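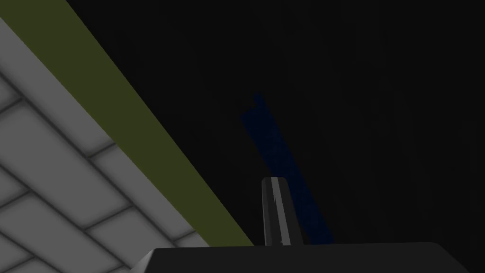 Abb. 1: Blick der Handkamera in der Simulation. Links Fliesen und olivgrüner Streifen, unten der Greifer, im Dunkeln schwach das blaue Objekt.

Praktikum Robotik, Versuch 4: Greifen in der Simulation
Handreichung zur Vorbereitung, Stand 18. Januar 2020
Betreuung: Jianguo Wan, Mitiku Wubshet

1. Ziel des Versuchs

In Versuch 3 wurde der Arm nur über Gelenkwinkel bewegt. Jetzt kommt die Handkamera dazu. Jede Gruppe steuert den Greifer in der Simulationsumgebung Brunura an ein Objekt heran, schließt ihn und hebt das Objekt an. Alle Durchläufe werden aufgezeichnet und im zweiten Teil des Versuchs ausgewertet.

2. Vorbereitung

Vor dem Termin sind Kapitel 5 des Skripts (Koordinatensysteme am Endeffektor) und die Kurzanleitung zu Brunura zu lesen. Die Transformation vom Kamera- in das Werkzeugkoordinatensystem wird schriftlich hergeleitet und zu Beginn vorgelegt. Ohne Herleitung ist keine Teilnahme möglich.

3. Das Kamerabild

Die Kamera ist fest mit der Hand verbunden. Der Greifer bleibt deshalb am unteren Bildrand, während sich der Hintergrund bei jeder Bewegung verschiebt. Je nach Stellung sind beide Finger oder nur einer zu erkennen. Aus einem Einzelbild lässt sich der Abstand zu einem Objekt nicht zuverlässig ablesen. Vergleichen Sie immer mindestens zwei Ansichten aus verschiedenen Positionen und notieren Sie die zugehörigen Gelenkwinkel.

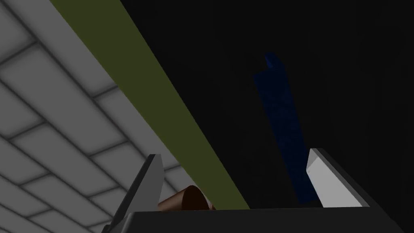
Dunkle Objekte vor dunklem Grund bereiten der Segmentierung besondere Schwierigkeiten. Mit dem voreingestellten Schwellwert gehen Teile der Kontur verloren. Passen Sie den Wert an und halten Sie im Protokoll fest, ab wann Bildrauschen als Objekt erkannt wird. Die Helligkeit der Szene darf nicht verändert werden, sonst sind die Ergebnisse der Gruppen nicht vergleichbar.

4. Durchführung

Starten Sie Brunura und laden Sie die Szene »Drukus«. Fahren Sie die Grundstellung an und speichern Sie ein Referenzbild. Danach folgen 33 Greifversuche mit jeweils neuer Startposition. Eine Aufzeichnung umfasst bis zu 2.000 Zeitschritte. Bricht die Simulation vorher ab, wird der Versuch trotzdem gezählt und als Abbruch vermerkt.

5. Protokoll

Abzugeben sind die Herleitung, die Tabelle aller Greifversuche, zwei kommentierte Kamerabilder und eine Fehlerbetrachtung. Die Rohdaten kommen in den Gruppenordner auf dem Kursserver. Abgabe ist Anfang März. Fragen zur Software beantwortet Mitiku Wubshet, Fragen zur Auswertung Jianguo Wan.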